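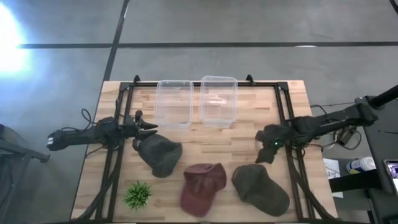 Can members of the public attend the Falix open day without booking?
Visitors can walk in at any time during opening hours, but the guided demonstrations have limited places and need to be reserved in advance.

Gallance opens its robotics lab to visitors in September

Gallance will open its robotics lab to the public for one day in September. Visitors will be able to watch two-armed work cells sort soft goods, talk to the people who program them and see how a new task is set up from scratch. The doors open at 10 a.m. and close at 4 p.m. Admission is free.

The open day is part of Falix, a program Gallance runs with the clothing distributor Schwerdtfeger. Falix looks at a part of warehouse work that is still done almost entirely by hand: picking up caps, shirts and other items made of fabric and putting them into the right bin. Boxes and bottles keep their shape when they are gripped. A cap can fold, roll over or catch on the one next to it, and the arms have to deal with that each time.

"We get asked what the robots can do, and the simplest thing is to let people stand next to one and watch," said Marlene Fröhlich, who heads the Falix program at Gallance. "Some attempts will go wrong on the day. We are not going to hide those."

The main demonstration is a sorting task with baseball caps. Caps in different colors are laid out on a wooden table between two arms, and the arms place them by color into clear plastic bins. The task is short enough to be followed from start to finish, and staff will repeat it throughout the day with the caps in new positions. After each run, visitors may lay out the caps themselves.
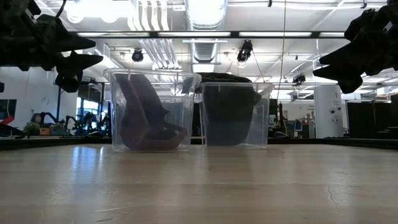 Clear bins were chosen early in the program so that the contents can be checked from the side as well as from the top. Schwerdtfeger uses closed cardboard trays in its own warehouse, and a later stage of Falix will move to those. Gallance expects that change to take more work than the sorting itself, as the arms will have to reach over a higher edge.

Guided demonstrations last 20 minutes and are open to groups of up to 12 people. Each one includes time for questions. A second station will let visitors move a pair of arms by hand under supervision, which is how many of the tasks in the program are first taught. Children are welcome at both stations if they come with an adult.

Last year's open day drew over 200 visitors, more than the lab had planned for, and lines formed at the entrance before noon. This year the demonstrations will run at five stations, and the hallway outside the lab will be used as a waiting area with seating.

Edeltraud Ackermann, operations manager at Schwerdtfeger, will give a short talk at 1 p.m. on what the company hopes to get from the program. "Our people sort returns by hand all day, and returns are the part of the job they like least," Ackermann said. "I want them to see this early and tell us what is missing. Several of them are coming, and they will have questions of their own."

The training company Sekia will also have a table in the lobby with information on courses for technicians and machine operators. Sekia staff will be there until 3 p.m.

Places in the guided demonstrations can be reserved by phone or at the Gallance front desk. There are 390 places in total – any that are not claimed five minutes before the start will be given to visitors waiting in line. Closed shoes are required inside the lab, and large bags must be left at the entrance. Photography is allowed at all stations. The lab is on the ground floor and can be reached without stairs.

Schools and companies that want to visit at another time of year can contact the Falix program office at Gallance to arrange a date.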